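제4장 사람의 손동작 기록: 작업 규칙과 기록 기준

학습 목표
손동작 기록 작업의 준비, 수행, 종료 단계에서 지켜야 할 규칙을 설명할 수 있다.
마커와 케이블의 취급 기준을 실제 작업대에 적용할 수 있다.
기록의 채택과 폐기를 판정하는 기준을 구분할 수 있다.

4.1 규칙이 필요한 까닭

로봇에게 물건 다루는 법을 가르치는 방법 가운데 하나는 사람이 같은 일을 하는 모습을 기록해 학습 자료로 쓰는 것이다. 사람은 손에 센서를 착용하고 평소처럼 물건을 쥐고, 옮기고, 내려놓는다. 센서는 손가락과 손목의 움직임을 기록하고, 고정 카메라는 작업대 전체를 기록한다.

이러한 자료의 품질은 장비의 성능만으로 정해지지 않는다. 작업자가 손을 어느 방향으로 두는지, 케이블이 어디를 지나는지, 작업 사이에 물건을 어떻게 되돌려 놓는지에 따라 같은 장비로도 전혀 다른 결과가 나온다. Vallodton 과정의 실습 기록 1,108건을 검토했을 때 폐기 사유로 자주 적힌 것은 마커 가림과 시작 상태 불일치였다. 두 가지 모두 작업 전 점검으로 줄일 수 있는 문제이다.

이 장에서는 탁자 위의 청소 작업을 예로 든다. 분무기와 천은 모양이 크게 다르다. 분무기는 형태가 변하지 않고 방아쇠라는 움직이는 부분이 있으며, 천은 쥘 때마다 형태가 달라진다. 따라서 한 작업 안에서 두 종류의 규칙을 함께 익힐 수 있다.

4.2 착용과 배치

손등의 장치는 손목을 굽혔을 때 밀리지 않을 만큼 조인다. 마커 큐브는 적어도 한 면이 카메라를 향해야 한다. 케이블은 손의 이동 경로를 피해 작업자 쪽이나 탁자 가장자리로 내리고, 여유분은 물건에서 떨어진 곳에 둔다. 작업에 쓰지 않는 개인 물품은 탁자 위에 올려놓지 않는다.

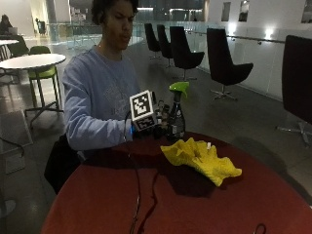 작업 도중 마커가 잠시 가려지면 기록을 바로 중단해야 하는가?
중단하지 않고 동작을 끝까지 마친다. 가려진 구간은 작업 기록지에 표시하고, 채택 여부는 검토자가 4.4절의 기준에 따라 판정한다. 작업자가 임의로 동작을 멈추거나 손을 비틀어 마커를 드러내면 그 구간은 자연스러운 동작으로 쓸 수 없다.

4.3 작업 수행 규칙

한 번의 기록은 시작 자세에서 출발해 시작 자세로 끝난다. 시작 자세란 센서를 착용한 손을 탁자 위에 내려놓고 물건에 닿지 않은 상태를 말한다. 작업자는 시작 신호를 들은 뒤 물건에 손을 뻗는다.

분무기를 쥘 때는 평소 쓰는 방식대로 쥔다. 손가락의 위치를 미리 정해 주지 않는다. 다만 손에 무리가 갈 정도로 세게 쥐지 않도록 하고, 노즐은 사람이나 장비를 향하지 않게 한다. 센서에 액체가 닿을 우려가 있는 작업에서는 분사 동작을 생략하거나 빈 용기를 쓴다.

천은 기록마다 같은 모양으로 펴 놓을 필요가 없다. 구겨진 정도가 다양한 편이 학습에 유리하다. 그러나 천을 놓는 구역은 작업 지시서에 정해진 범위를 벗어나지 않아야 하며, 케이블 위에 천을 덮어서는 안 된다.

연속 작업은 30분을 넘기지 않는다. 작업자가 손의 저림이나 눌림을 호소하면 남은 시간과 관계없이 장치를 벗는다. Sastus 지침과 Campbell 지침은 휴식 시간의 길이를 서로 다르게 정하고 있으나, 작업자의 중지 요청을 우선한다는 점은 같다. 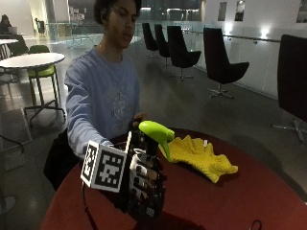 4.4 채택과 폐기의 기준

검토자는 영상과 센서 기록을 나란히 놓고 다음 항목을 확인한다.

1. 시작 자세와 종료 자세가 모두 기록되어 있다.
2. 영상과 센서의 시각 차이가 200밀리초 이내이다.
3. 작업 대상 물건이 지시서와 일치한다.
4. 케이블이 물건을 끌거나 손의 움직임을 막지 않았다.
5. 주변 사람의 얼굴이나 화면이 담긴 경우 동의 또는 가림 처리 여부가 기록되어 있다.

1번부터 4번 가운데 하나라도 충족하지 못하면 폐기한다. 5번은 처리가 끝날 때까지 보류로 분류한다. 폐기한 기록도 사유를 적어 목록에 남긴다.

개방된 공간에서 작업할 때는 5번 항목에 특히 주의한다. 배경에 있는 사람은 자신이 기록되고 있음을 모를 수 있다. 작업 전에 안내문을 세우고, 카메라 각도를 조정해 통로와 다른 좌석이 되도록 적게 들어오게 한다.

4.5 용어

마커 큐브: 각 면에 흑백 무늬가 인쇄된 정육면체. 카메라 영상에서 손의 위치와 방향을 계산하는 데 쓴다.
시작 상태: 기록을 시작하는 시점의 물건 배치와 손의 자세.
보류: 채택과 폐기의 판정을 미룬 상태. Allon 양식에서는 별도의 칸에 적는다.

다음 절에서는 작업 지시서를 작성하는 순서를 다룬다. 실습에 앞서 8쪽의 점검표를 준비한다.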